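Minutes of the meeting of the Florthorpe Makers and Tinkerers Club
13 January 2025
Held in the back room of the library, doors open at seven

Taken by me, your secretary, in my usual fashion. If you wanted the short kind of minutes you should have elected the other candidate (there wasn't one).

1. Opening and last meeting's minutes

We started late because the room key was on the wrong hook again. The November minutes were accepted with one correction: I had written that the club owns two drill presses, and we own one, plus the base of another. Fixed in the file copy.

2. The Vestergaard visit

This took up most of the evening, as I figured it would! For those who couldn't make the trip, a bunch of us went over to the Vestergaard workshop for their open day, and I promised to write up what we saw along with what people had to say about it tonight.

Vestergaard builds the control side of household robots, the two-armed kind that are supposed to put things on shelves and pick socks up off the floor. They share the building with Brirka, who do the grippers. We got coffee at the Brirka end and the talk at the Vestergaard end, and you have to cross a parking lot between the two, so wear boots if you ever go.

The tour had three stops. First was the bench where they test fingers. A gripper opens and closes on a rubber block all day long, and they swap the pads every 1000 cycles whether they look worn or not. Several members thought that was wasteful. I thought so too until the guide passed around a set of old pads and I could feel the edge gone slick on one side. One of our members asked if we could have the old ones for the club and they said yes, so there is a coffee can of them on the shelf by the sink. Please take some, we have plenty.

Second stop was the real robot, which was behind a rope. It moved a mug from one table to another and then moved it back. It was slower than I expected and a lot quieter. The kids who came along got bored after the second mug trip, but I could have stayed there for an hour. The elbow goes around the long way sometimes, and when I asked why, the guide said it was avoiding a joint limit and drew me a little sketch on the back of my program. I have the sketch if anybody wants to see it.

Third stop was the simulator, and that's the one we argued over tonight, so it gets its own item.

3. The simulator demonstration

The program they run is called Vidon. You sit in a chair with a controller in each hand and drive the arms around in a made-up house, and the software keeps what you did so the robot can learn from it later. They had a wall chart with 727 finished runs on it, and they were pretty proud of that number.

I got a turn, and so did four other members. My feeling is that it's the best thing in the building. A member who has run heavy equipment for a living said the controls felt mushy to him and that he kept overshooting. Another member said the opposite, that she forgot about the controllers inside of a minute and just reached for things. We went back and forth on this for a good while. Somebody brought up video games and we lost ten minutes right there.

The part I had the most trouble with was the view. You look out from the robot's head, and when the head tips over, the whole house tips with it, and my stomach did not care for that one bit.
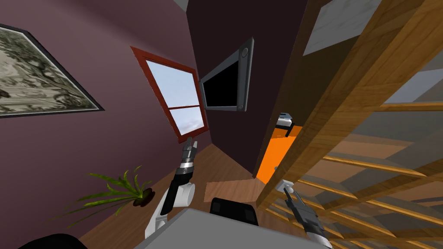
My main complaint about the simulator, and I said this at the meeting so it may as well go in the record, is that beginners get no help at all with where to look. I'm used to a machine where I stand back and see all of it. In Vidon you're inside the thing, and both arms come at you from the bottom of your view. With the floor running off on a diagonal and the window leaning over, I don't know how anybody judges which gripper is closer to what. The shelving makes it worse, all that honey-colored wood right up in your face, and some of the slats look a bit see-through where they cross other stuff, so it's hard to tell front from back. Give me a button that levels the view and I'd sign up for a chair tomorrow. The heavy equipment member agreed with me on this one, so please note that we agreed on something.

It was suggested that we write to Vestergaard to thank them and put the level-view idea in the same letter. I'll draft it. A couple of people felt a thank-you note should be only a thank-you note, and I do see the point, but they gave us comment cards on the day and I ran out of room on mine.

There was also a question about whether a run done in a made-up house is any use to a robot in a real kitchen. None of us knew. The guide had said they mix the two kinds of practice together, but didn't say how much of each, and I didn't think to ask. That goes in the letter as well.

4. Our own open day

All that talk led pretty naturally into ours. We agreed we want one thing people can put their hands on, and a rope around anything that moves by itself. The little sorting arm is the obvious choice if it's fixed by then. At present it drops every washer it picks up, and the plan is to try the Brirka pads on it and see if that helps.

We have 80 dollars set aside for snacks and signs. I proposed spending most of it on snacks. Carried, with some muttering from the sign people.

We still need:
Two people for the front table
A long extension cord, the orange one has been condemned
Somebody with a truck for the morning

5. Odds and ends

The soldering class has 13 names on the list and nine irons, so it'll run as two shorter sessions. Check the sheet by the door to see which one you're in, and if you swap with someone, write it down on the sheet and don't just tell me in the parking lot.

The library asked us again to stop using the paper cutter for sheet plastic. Please stop.

The band saw blade came. It's the wrong length. It's going back.

6. Close

We wrapped up at nine fifteen and put the chairs away. Next meeting is in the same room at the same time, and I'll read the letter out loud before it gets mailed, so bring your objections then.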